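Ticket 727
Subject: Shared laundry booking page drops evening slots
Opened by: Gadisa Workneh, Vestlow building
Assigned to: Getachew Tamiru
Status: Waiting on tenant

Sunday, 6:40 pm. Tenant reports that the Garba booking page shows no slots after 5 pm. Morning slots load fine. Same result on her phone and on the office computer.

Checked the schedule in the admin panel. Evening slots are there and marked open. Cleared the page cache and reloaded twice -- no change.
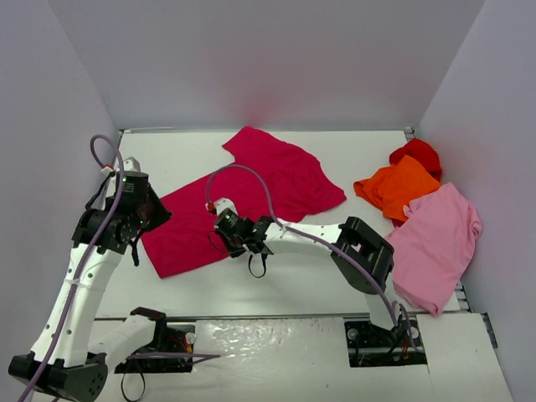

Compared the Vestlow settings with the Goria building, where evenings still show up. Goria has closing time set to 22:00. Vestlow has it set to 10:00 with the 24-hour box checked, so the page reads it as ten in the morning and falls back to the default of 5 pm.

Changed Vestlow to 22:00 and saved. Evening slots came back on the admin preview but not on the tenant page. Restarted the sync job by hand and they appeared 2 minutes later.

Gadisa says two bookings she made last week are still missing from her list. Those were entered while the setting was wrong -- she will send the confirmation numbers and I will add them back. Leaving this open until then.

G. Tamiru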